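Storage bins, part two: what goes in them and what doesn't

Thursday, September 3, 2020

I finished the second half of the store room over the bank holiday and said I would write up the bins properly, as two people asked about them after the July post. Mererid Wogan wanted to know why I had gone for plain rectangular ones. Said Bouzid wanted to know what they cost, and the answer is that they were second-hand and I have lost the receipt.

The racking is the old Fonard stuff, 400 mm deep, which rules out most of the larger boxes on sale. A bin that overhangs the shelf gets knocked, and a knocked bin ends up on the floor. I measured the shelves in three places each and worked to the smallest figure. There are 17 bins on the racking now and 2 on the bench.

Wall angle matters more than I expected. Sloping walls lose some volume at the bottom, so the quoted capacity is only useful if you know where it was measured. In return the empties nest, and small parts slide back towards the middle when you rummage. With straight walls you get the full floor area and a row of washers stuck in each corner. For anything smaller than a fist I now prefer the slope.

Grey was deliberate. I tried the Lumby ones in dark green first, and half of what I keep is dark green or black: hose connectors, cable glands, the garden fittings. They vanished. Against a grey floor the same parts show up well enough that I don't need to tip everything out. Wear doesn't bother me. A scuffed interior scatters the light from the bench lamp, where a new shiny one throws it straight back at you.

Loading is where I changed my mind. In July I wrote that a bin should be filled to two thirds. That is too much if you take single items out from above. You need room for the hand, the wrist and whatever is in the hand, and the wrist is the widest part when you reach in at an angle. 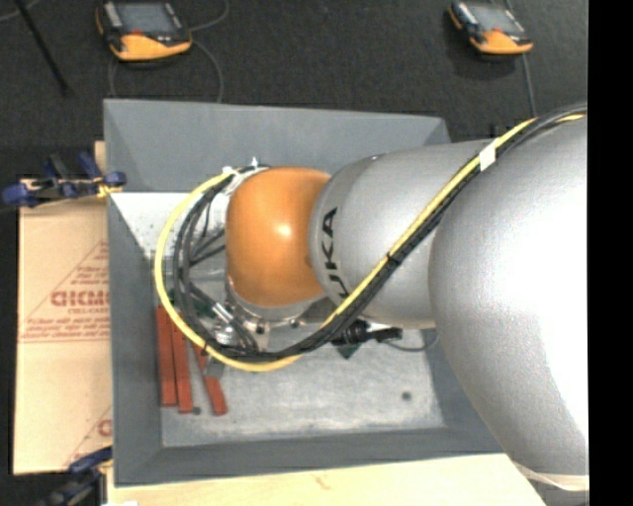 So the rule is now one layer for awkward shapes and half full for everything else. Long thin items go elsewhere, in the Betavard tubes, as they bridge across the walls and trap what is under them.

Labels are on the short end, 12 mm tape, black on white. I put the contents on the first line and the date of the last sort on the second. Hicham Farouk uses numbers and a notebook, but he also has a better memory than I do.

Still to do: the top shelf, the tin of mixed screws, and finding a lid that fits the two on the bench.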